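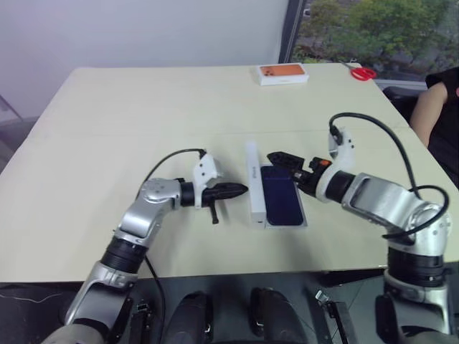 4. Curfew and Street Closure Alerts

This section covers alert set-up on a phone used by a Bratura duty officer. Finish section 3 (User Accounts) first. You need your officer ID and the six-character district code for Lustia or Wainwright.

4.1 Adding a phone

1. Charge the phone to at least half.
2. Install Fasuser and sign in with your officer ID.
3. Tap Settings, then District, and enter the district code.
4. Tap Allow when asked about notifications and location.
5. Wait for the green bar at the top of the screen. First sync downloads 3,245 street records and can take several minutes.

NOTE: Each district can have up to 176 phones. If you see "District full," ask the administrator to remove an old one.

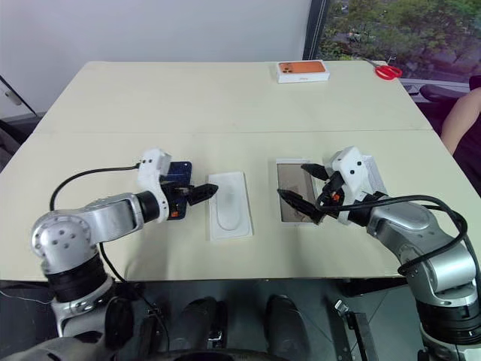
Figure 4-1. Dark blue smartphone and white molded tray.

4.2 Creating a curfew alert

1. Tap New Alert and choose Curfew.
2. Enter the start and end times. Use the 24-hour clock.
3. Draw the area on the map, or pick a saved zone.
4. Type the message. The limit is 400 characters, including spaces.
5. Tap Preview and read the message through once.
6. Tap Send for Approval.

The alert goes out after a second officer approves it. To extend a curfew, open the existing alert and tap Extend. Do not create a new one for the same area, or residents will receive both end times.

CAUTION: Test alerts must be sent with the Test switch on. With the switch off, the message goes to every registered resident in the zone.

4.3 Street closures

Closures work the same way, except that you set a distance from the incident. The default is 500 meters. Lift the closure from the Active tab when police reopen the street. Closures do not expire.
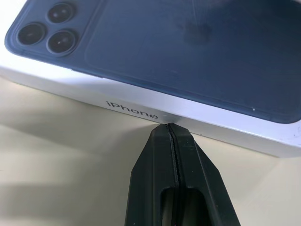
Figure 4-2. iPhone retail box, lid with printed phone.

4.4 Approvers

Lustia: Clive Staniforth
Wainwright: Pongsak Thepsuriya

List last checked 29th April. Changes to approvers are made in the web console under Roles (see section 6).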